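Trandora TG-5 hand-held gripper
Two-finger hand tool with camera. Supplied by Aka.

Overview
The TG-5 is a hand-held gripper for recording manual picking and placing tasks. The operator holds the tool and works at an ordinary table, and the camera records the fingers and the work surface. The recordings can then be used to train a robot arm fitted with the same fingers.

Specification
Fingers: 2, dark finish, replaceable
Mass with camera: 388 g
Spare pads per kit: 9
Part number: 1597

Demonstration
The tool was shown at the Dixit open day on April 6, 2021. Barry Penrose ran the bench session, and visitors were invited to try the tool at a wooden table.

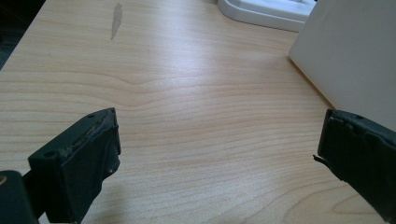

New operators are asked to begin with the fingers open and to practise the approach before closing on anything. Most visitors came in too steeply. Penrose advised keeping the wrist low and both tips level with the surface. Shallow objects need more care than tall ones, as there is little side wall for the pads to hold. 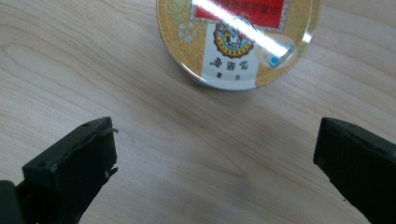

TG-5 with fingers open, approaching a round metal tin with a printed lid.

Wear and replacement
Finger pads are consumable. Fraying or lifting along the upper edge of a pad is normal in use. Replace the pad when it no longer lies flat against the finger. Do not trim lifted material with the tool switched on.

Compatibility
Fits Trorkitz wrist mounts made from December onwards. Earlier mounts require an adaptor plate, ordered separately.

Visits and trial use
Bench sessions last one hour and must be booked in advance. Contact Pushpa Tomar at Aka.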